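## 4. Gripper comparison on thin film

Two finger sets were compared on the bag task: the stock Virnus fingers and the Arkau fingers with the longer pad. Each set ran 147 attempts with the same controller gains. An attempt counted as a success if the bag stayed held for 7 seconds after closing. Innes Carnegie logged the results by hand. 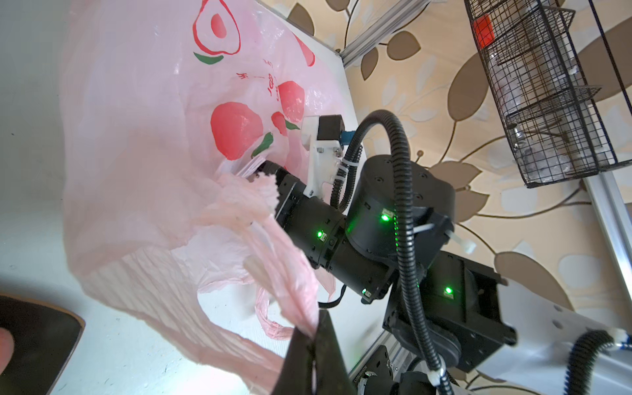 Closing force was the first variable we changed. At the lowest setting the Virnus fingers lost the film in 36 attempts, mostly during the lift. Contact position mattered more than expected – a finger pushing into the crumpled middle of a pink bag like this one meets folds in several directions, and the wrist camera gave poor depth on the translucent plastic. Attempts aimed at the handle were logged separately (Table 3).

The Arkau set has not yet been run at the higher force.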